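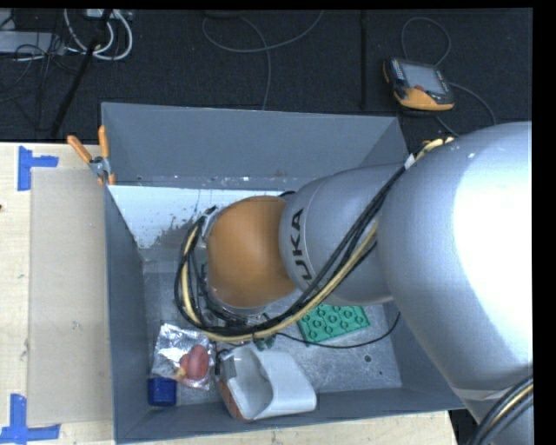
I promised in August to write down the money side of our picking project, and now I finally have an evening for it. I am not a purchasing person. I was asked to make the budget because I was the one who complained the most about the old one.

The arm was the easy part. Danai Gkikas found it through Stefanou, used, with the teach pendant and the controller in the same offer, and the price was fixed before I joined. What I had to plan was everything else, and in my first table "everything else" was one line with the word "accessories". Please do not do this.

My biggest mistake was cables. I wrote 179 euros for cables and hoses and I was proud of this number. Then we strapped the bundle along the outside of the arm, and it needs to be much longer than the arm itself, with enough loop at the wrist so it can turn. I had measured with the arm standing straight. The second order from Garnside was 400, with the straps and ties, and I had to explain it to Athina Stergiou, who signs for us. She was kind about it, but she asked why I did not bend the arm before I measured. I had no answer.

The gripper was 2359 and I still think it is a fair price. Nektarios wanted the bigger model from Ellberg. We compared them for two weeks – too long – and took the small one, because our bin has high walls and the wrist must go down into it together with the hose.

For the bin I wanted to buy a new one. Marina said no, use the gray metal one, it is already scratched and we will scratch it more. She was right. We put it on the wooden table, with a clamp with orange handles on the wall, and blue tape to mark the corners of the sheet next to it. Tape and clamps came to 113 for the whole lab, and I would now put this line in every budget from the start.

Test objects also need a line. I thought we would bring things from home, and partly we do. But when something gets crushed you want to have the same thing again, and the shiny packages do not stay the same after many picks. A green building plate lives longer. I now keep a small amount for each month and I do not ask permission for every piece.

What I still do not know is how to plan for spare parts. Stefanou offers a service contract, and Nektarios says we should save the money and pay when something breaks. If you have an older arm and you have chosen one way or the other, please write to me what it cost you in the second year. I must send the new table to Athina before the end of the month, and that row is still empty.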